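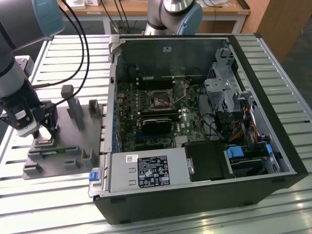 Friday, March

Started on the Lilside batch. 348 machines on the sheet, all office desktops, all to be graded before any money goes on parts. Grading rules same as the Trương lot: A goes out as is, B needs memory or a drive, C is for spares.

Storage is the slow part. A full wipe on the old hard drives ties up a bay all afternoon, so I split the shelf — wipes on the left, boot tests on the right.
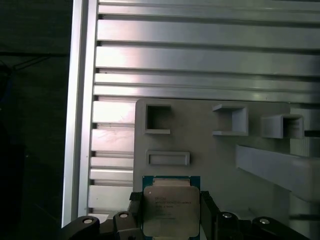

Clock batteries next. Most of the first 30 lost the date after a night unplugged. Ordered 1,000 coin cells from Zelto, enough for this batch and the next two. Replace them all at intake and stop testing them one by one.

Labels: the Emum stickers peel off warm cases. Go back to writing the asset number inside the side panel.
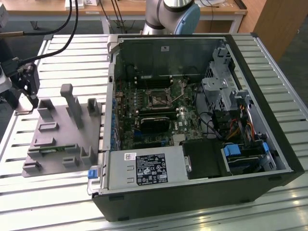

A note left on the intake sheet asks if grade C machines could keep their power supplies, as we're short of spares for grade B. Fine by me, if they're tested under load first.

To do: update the sheet, find the second wipe dock, price memory. 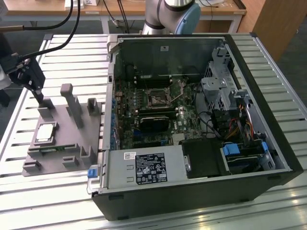 Tower on its side, panel off, CPU socket empty.

Left off at 4:30.

2 comments · 3 shares

Guest: Which column is the wipe result in now?

Guest: Column F. The old one is hidden.

Recent entries
- Trương lot, final grades
- Power supply load test
- Shelf plan for spares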